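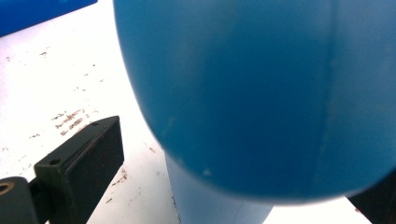
Kumiko Ishida pidió en la última reunión que el informe empezara por el estado de las superficies, y que las piezas de plástico quedaran para después; el orden de los apartados sigue su petición.

Inicio Proyectos Informes Contacto
Imprimir Enviar por correo electrónico

Informe de avance — taller de Drasunell
30 de junio de 2021

Superficies de trabajo

El tablero blanco tiene manchas pequeñas, marrones y de color óxido, y salpicaduras dispersas. En febrero se propuso cambiar todos los tableros. Después de comparar precios preferimos limpiarlos y sustituir solo los que no respondan al tratamiento. Hemos probado dos limpiadores en una esquina de la mesa del fondo y el segundo, más suave, no levantó el acabado. Falta aplicarlo en el resto.

Las mesas de montaje ya están niveladas. Una sigue cojeando si se carga por el lado de la ventana y habrá que calzarla otra vez.

Piezas de plástico

El inventario está terminado: 716 piezas, de las cuales 131 necesitan limpieza o alguna reparación. La pieza azul redondeada, con la parte inferior en un azul más claro, figura en el grupo de uso corriente. Tiene una pequeña rozadura clara en la curva y una línea vertical tenue que podría ser la unión del molde. No pedimos repuesto para ella.

Hay 11 piezas sin ficha. Miyuki Hirose está revisando las listas antiguas de Rotwood por si aparecen allí con otra referencia. Las fichas nuevas recogen color, estado y estante; el campo de procedencia queda en blanco cuando no hay documento.

Gastos

Se han gastado 240 euros en productos de limpieza, paños y etiquetas. La factura de Wodunora llegó con la dirección equivocada y hemos solicitado la corrección. El presupuesto de los estantes de Sakai sigue pendiente — lo enviaremos aparte en cuanto lo tengamos.

Próximo periodo

Limpieza de los tableros restantes, reparación de las piezas apartadas y etiquetado de los estantes altos. Solicitamos que la partida de mobiliario se mantenga abierta hasta recibir el presupuesto de Sakai.

Imprimir Enviar por correo electrónico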